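3.2. El teclado de juguete en los rincones de música

El segundo grupo de objetos que analizamos son los instrumentos electrónicos infantiles. Los xilófonos y las maracas, tratados en el apartado anterior, apenas plantean problemas de ubicación: caben en una cesta, se sacan y se devuelven. El teclado pide una superficie plana y a una altura concreta, y obliga a decidir si se queda fuera o se guarda al terminar. Esa decisión condiciona el resto del rincón más de lo que esperábamos al diseñar el estudio.

Trabajamos en tres espacios de juego de Stutville, todos ellos en edificios antiguos adaptados. Ninguno fue construido para niños, y las paredes, los suelos y buena parte del mobiliario proceden de usos anteriores. El personal de los tres centros rellenó una hoja de seguimiento durante el mes de febrero, en la que anotaba dónde quedaba el instrumento al final de la sesión, si estaba encendido y quién lo había movido por última vez (un adulto o un niño). La hoja se basa en la que propuso Matlala para los materiales de construcción, con dos casillas añadidas para el sonido.

Las anotaciones muestran una preferencia clara por dejar el teclado sobre madera. En el centro A se colocaba en un banco bajo; en el B, en una mesa auxiliar; en el C alternaba entre una repisa y el suelo, según la edad del grupo. Las educadoras del centro C explicaron que en el suelo los más pequeños lo empujaban con los pies y acababa debajo de otros muebles. En la repisa se usaba menos tiempo, pero con más calma. La figura 4 recoge la combinación de materiales que tomamos como referencia para este apartado: teclado azul, superficie de madera de tono claro y pared de ladrillo rojo. 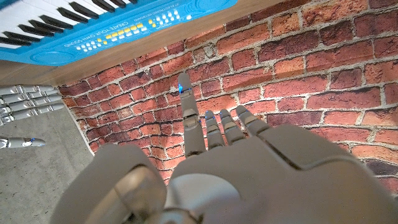
Figura 4. Teclado electrónico de juguete sobre superficie de madera, junto a una pared de ladrillo.

Slamet Ngui objetó, al leer una primera versión de estas páginas, que el ladrillo visto nos estaba llevando a hablar de la pared cuando el problema era el volumen. Según él, un teclado de este tipo molesta lo mismo en una sala enlucida, y lo que cambia es la paciencia de los adultos que están dentro. Propuso separar las dos cuestiones y preguntar por el ruido sin mencionar el edificio.

Recogimos la objeción en la segunda ronda de entrevistas. Las preguntas sobre el ruido se hicieron primero y las relativas a la sala quedaron para el final. Las respuestas cambiaron poco. En los centros A y C las quejas se referían sobre todo a las melodías de demostración, que se activan con un solo botón y siguen sonando cuando el niño ya se ha ido a otra parte. En el centro B habían tapado ese botón con cinta y el asunto casi no aparecía. Sobre la pared de ladrillo hubo comentarios, pero de otra clase: que no admite chinchetas para colgar láminas, que suelta polvo y que conviene separar los muebles unos 30 centímetros para poder barrer detrás.

Este último punto tiene consecuencias para el teclado. Si el mueble que lo sostiene se aparta de la pared, queda un hueco por el que caen las baquetas, las pilas y las fichas con canciones. En el centro A se recuperaron varias piezas de ese hueco al reordenar la sala. La solución adoptada fue sencilla, un listón atornillado al borde trasero del banco, y las pérdidas dejaron de anotarse en las hojas posteriores.

En cuanto al color, no encontramos indicios de que influyera en la elección. Los niños pedían el teclado por su nombre o imitando el gesto de tocar, y en ninguna de las 200 hojas revisadas se menciona el azul como motivo. Sí aparece, en cambio, como ayuda para recoger: en el centro C los objetos azules iban a una misma balda y los niños mayores respetaban ese orden sin que se les recordara. Vasylenko describe un sistema parecido para las piezas de madera pintada, aunque en su caso los colores los habían elegido los propios niños.

Queda por examinar qué ocurre cuando hay más de un teclado en la sala. Solo el centro B disponía de un segundo aparato, guardado casi siempre en el armario, y los datos son demasiado escasos para compararlos. En el apartado 3.3 pasamos a los tambores, que comparten balda con el teclado en dos de los centros.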